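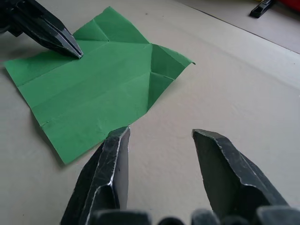 Olatunji, July

Farkitz Square Folding Sheet, Green

Supplied by Flimport

The Farkitz square is a plain folding sheet for practice, teaching and display work. It is sold in a single weight, 90 grams per square metre, and is the same green on both faces. The green is a medium shade. It looks lighter on a panel that faces up and noticeably darker inside a closed fold, so creases can be read from a normal seated position under ordinary room lighting.

Folding behaviour

The sheet takes a straight crease by hand and keeps it. Once opened out, the crease stays visible as a faint line and can be used as a guide for the next step. Repeated folding along one line will weaken the sheet there. For models that need a fold to be reversed, crease lightly first, check the alignment, then press.

Angular flaps tend to lift a little from the table until they are pressed flat with a fingernail or a bone folder. A lifted flap is normal at this weight. Where several layers meet in a point, allow some extra length at the tip, as the inner layers take up part of it.

Edges

Squares are cut to a tolerance of 2 mm on each side. Edges are left untreated. Handling at the edge can cause slight raggedness or a small notch, mostly on sheets that have been folded and unfolded several times. Sheets that arrive torn will be replaced. Wear from use is not covered.

Work surface

A flat, pale table is recommended. Beige or off-white gives good contrast with the green, and the outline of the square is easy to follow when lining up corners. Avoid glass and high-gloss tops, on which the sheet slides when only one corner is held.

Leave clear space on every side of the square. Boxes, bags and spare packs are best kept on a shelf at the back of the table.
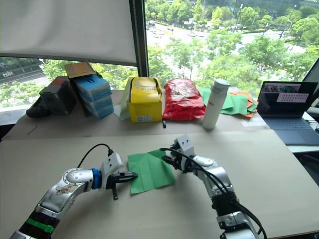 For the first diagonal fold, lay the square flat, hold one side steady and lift the opposite upper corner. Bring it across in one movement and set the corner before pressing the crease. Working from the middle of the crease outwards gives a straighter line than working from one end.

Faint lines may be present on a sheet that has already been handled. They do not affect the fold unless they run close to the new crease. If they do, turn the sheet through a quarter turn and start from another corner.

Storage

Keep packs flat and closed, away from direct sun. The green will fade if it is left near a window for long periods. Sheets stored on edge will curl – the curl can be reduced by leaving them under a flat board overnight, but it does not always go completely.

Pack details

Product: Farkitz Square Folding Sheet
Colour: green (the range has 7 colours)
Weight: 90 g per square metre
Cutting tolerance: 2 mm
Finish: plain, both faces
Carton quantity: 1,000 sheets
Instructions: not included

Green is also stocked in the Tikine mixed pack, which is cut from the same material. Shade may vary slightly between cartons, so order a full quantity at one time if a display needs to match.

Ordering

Trade orders go through Flimport. Part cartons can be supplied to schools and workshops on request. Orders received on a Sunday are processed on the next working day. Returns are accepted on unopened cartons only.

Technical questions about weight, cutting or storage: Adoración Goicoechea
Trade accounts and sample sheets: Latrice Achterberg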